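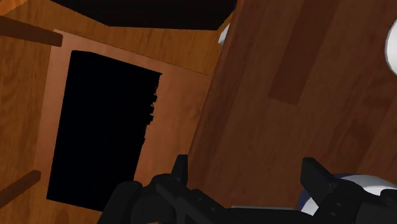 Figure 4.1 Golden-brown wood beside a darker, reddish-brown surface.

Chapter 4
Asking a Community What It Needs

I grew up in Londham, on the side of the river where the bus stopped running at dinnertime. When I was in high school a group from the county came over to help us. They were lovely people (they brought cookies!) and they had already decided that what we needed was a community garden. So we got one. It had raised beds and a painted sign and a hose that leaked, and by the next September it was mostly dandelions. What my neighbors wanted was a later bus. I know that because they said so, loudly, on every porch on my street, but the garden people never sat on a porch.

I've told that story to a lot of classes, and somebody always asks whether the garden was a bad idea. I don't think it was. Brambridge, just up the road, has a garden that's still going strong, and I've eaten the tomatoes to prove it. But people in Brambridge asked for theirs, and they'd been fighting over who got the sunny end long before any money showed up.

This chapter is about the asking. In Chapter 3 we looked at the big goals that countries sign on to, like ending hunger or cutting waste, and at how those goals get handed down to states and towns. Now we're going to start at the other end, with one neighborhood and a notebook. You'll learn what a needs assessment is, how to plan one, and what to do when the answers don't match the project you were secretly hoping to run. (Mine never do. I keep hoping.)

Key terms: needs assessment, stakeholder, open question, leading question, response rate, asset map

4.1 What counts as a need?

A need is a gap between how things are and how people say they ought to be. I like that definition because it has people in it. A town can have no swimming pool and no need for one, if everyone is happy at the lake. Another town can have a perfectly good clinic and a serious need, if the clinic closes before the night shift wakes up.

A needs assessment is an organized way of finding those gaps. It can be fancy. The one we'll follow through this chapter, the Bresik Street survey, wasn't fancy at all. Students handed out 80 paper forms and got 40 back, so their response rate was 50 percent, and I was thrilled with that! The form had only 2 questions on it:

What is hard about living here?
What would you be sorry to lose?

Look at the second one again before you move on. Most surveys skip it, and then the report reads as if the place were nothing but trouble. Answers to that question are the start of an asset map, and we'll draw one in Section 4.3.

Before you read on

Write down one thing you think your own neighborhood needs. Then write down who told you. If the answer is "no one, I just figured," that's fine for now, but keep the page, you'll want it when we get to leading questions.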